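Lists > plomura-fc-supporters > Messages

Urmila Garg wrote:
> Has Tellwood retired or not? The club page still has him at left back.

He has, after 18 seasons and almost as many farewell speeches. The knees went first, then the patience. He now sells flooring in Uniyal and tells customers about the Florkar final whether they ask or not.

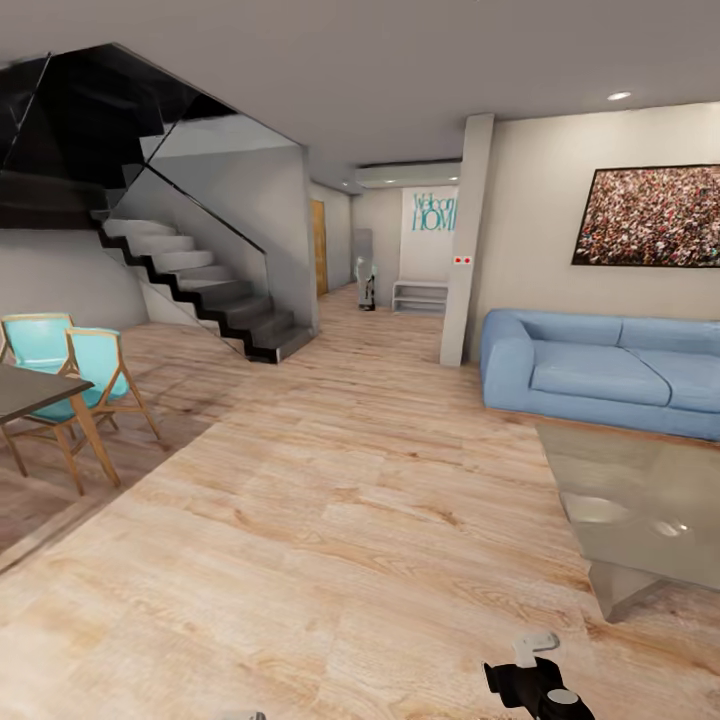

Stairs and plank floor, computer rendering

I went in for a doormat and heard about both his career goals, one of which was at the correct end. He says coaching is out, as it would mean watching us.

His testimonial is in September. Bring a chair, the stand is still missing a few.

Toàn Sầm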